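Trokenlow Residence Services: Facilities and Laundry Support
Ticket 265: Heavy garments returned damp at cuffs and hems
Status: Open, pending second cycle
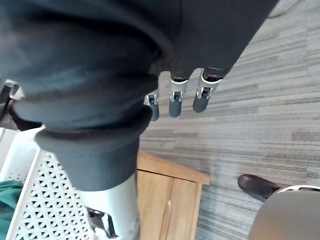 Attachment 1. Dark gray garment, thick rolled cuff at lower left; wood cabinet at right.

Summary
A resident of Sistley House reported in March that heavy sweatshirts and fleece items come back from the shared dryers damp at the cuffs and hems, although the body of each garment is dry. The resident has asked whether the dryer on the second floor is faulty.

Equipment
Jonari tumble dryer, second floor laundry room. Maintained under the Delić service agreement.

Log

9:10 a.m. Ticket received and assigned to Laundry Support.

10:25 a.m. Lint screen removed and cleaned. Exhaust duct inspected and found clear. Door seal intact.

11:40 a.m. Test load of bath towels run on the standard setting for 48 minutes. Towels fully dry on removal. No fault code displayed.

1:15 p.m. Test load of heavy sweatshirts run on the same setting, with cuffs left rolled. Body fabric dry, inner layers of the cuffs damp. The result matches the resident's report.

1:30 p.m. Dryer returned to general use. Ticket reclassified from Equipment Fault to Load Preparation.

Guidance issued to resident
Unroll all cuffs and turn down folded hems before washing and again before drying. Turn heavy garments inside out. Dry them separately from shirts and bed linens, with no more than 2 heavy items in a load. Select the Heavy setting, which runs for up to 144 minutes and stops when the sensor reads dry. Garments that are still damp should be hung at full length on the rail in the drying room. They should not be placed on wooden furniture in bedrooms, as moisture may mark the finish.

Outstanding
Resident to repeat the cycle with cuffs unrolled and reply to this ticket with the result. If dampness continues, a sensor check will be requested from Delić. The notice posted above the second floor dryers does not mention the Heavy setting and is to be replaced.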